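Search this site
Enter keywords

Posted in: Get Involved > Open Days & Demos

Call for participants: spend an afternoon running a kitchen robot at Poltside

We're opening the doors at Poltside this May, and we'd love 30 people from outside the robot world to come in and put our kitchen arm to work. You don't need any background in tech. If you have ever cleared a counter, wiped it down or handed somebody a glass of water, you already know more about this job than you think!

The open day is on a Thursday, with two groups, one at 1 pm and one at 4 pm. Each group starts with a short demo by Kwesi Odoi and Rattana Sangkhawat, who wrote most of the control software, and then it's your turn. You'll work in pairs: one person steers the arm while the other calls out what should happen next, and then you swap.

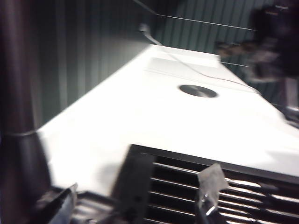

Steering is easier than it sounds. You hold a small handle, you move your hand, and the arm follows along (a little behind you at first, until you learn to slow down). What takes practice is judging distance. You'll be working from the view at the wrist, with the gripper right up close to you, and on a white top like this one there is a thin cable curving across and a dark slatted grille to keep track of as you move. Most people lean toward the screen without noticing. By the second or third try they are chatting with their partner and steering at the same time, and it's great fun to watch.

What you'll do

- Sit in on the demo and ask anything you like
- Try three short jobs at the counter with the arm
- Tell us, in your own words, what felt easy and what felt strange
- Stay for coffee and a look around the Walline workshop next door, if you have time

We really do want the "strange" part. Thirumalai Nair is rewriting our beginner's guide this summer, and he will be going from table to table with a notebook. At our last open day 47 people came through, and 39 of them filled in the comment sheet. Their notes changed how the handle is shaped and how fast the arm is allowed to go near glassware. 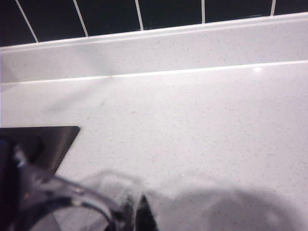 Who we're looking for

Anyone over 18 who can stand or sit at a work station for half an hour. Stools are available and the handle can be set up for left or right hands. We'd especially like to hear from people who cook, clean or care for others for a living - your hands have habits that ours don't. Glasses are fine. Please wear closed shoes and tie back long hair.

What you get

Lunch or an early supper, your bus fare back, and a Plultus gift card as thanks for your time. Plan on 2 hours in all.

How to sign up

Send a short note to Stelios Kontogiannis at the Poltside front desk with your name, the group you'd like (1 pm or 4 pm) and anything we should know about access or food. Friends are welcome to sign up together. If both groups fill up, Ayuba Arthur keeps a waiting list and will call you when a place opens.

Parking is behind the Kuhlmann building, through the second gate.

Filed under: robots, open day, take part
14 shares | 3 comments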